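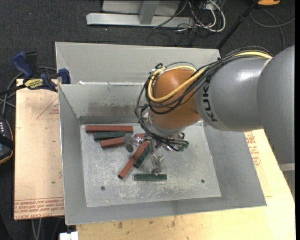
Netzwerksicherheit im Kleinen, Teil 2: DNS im Heimnetz
Skript zur Vorlesung, J. Vogler
Stand: 5. April 2018

1. Namensauflösung am Client

Ein Gerät, das per DHCP eine Adresse bezieht, erhält mit dem Angebot meist auch die Adresse des Resolvers (Option 6). Im Heimnetz ist das fast immer die Adresse des Gateways. Der Client fragt also das Gateway, das Gateway leitet an den Resolver des Providers weiter und speichert die Antwort für die Dauer der TTL.

Begriffe, die in der Übung vorausgesetzt werden:
Stub-Resolver: Teil des Betriebssystems, stellt nur rekursive Anfragen.
Forwarder: nimmt Anfragen an und reicht sie weiter, in der Regel mit Cache.
Rekursiver Resolver: arbeitet die Kette von der Wurzel bis zur zuständigen Zone ab.

2. Cache Poisoning

Klassisches DNS läuft über UDP, Port 53. Eine gefälschte Antwort wird akzeptiert, wenn Transaktions-ID, Quell- und Zielport, Adressen und der angefragte Name passen. Die ID hat 16 Bit. Bei festem Quellport muss der Angreifer nur sie erraten. Zufällige Quellports vergrößern den Suchraum erheblich, werden aber von manchen NAT-Implementierungen wieder auf fortlaufende Nummern abgebildet.

Im Laborprotokoll zum Forwarder Makori (Kröger, Hamann) sind 3273 Anfragen aufgezeichnet. Der Quellport wechselt darin erst nach jeweils 200 Anfragen. Bitte vor der Übung ansehen.

3. DNSSEC

DNSSEC signiert Einträge, verschlüsselt sie aber nicht. Prüft nur der Resolver des Providers, bleibt die Strecke bis zum Client ungeschützt. Das AD-Bit allein ist auf dieser Strecke kein Nachweis.

Aufgaben zu Blatt 4

a) Zeichnen Sie den Weg einer Anfrage für einen Namen, der im Cache des Gateways fehlt.
b) Welche Felder muss ein Angreifer außerhalb des lokalen Netzes erraten?
c) Was ändert sich, wenn der Client selbst validiert?

Abgabe zu zweit bei Sirkka Vainio.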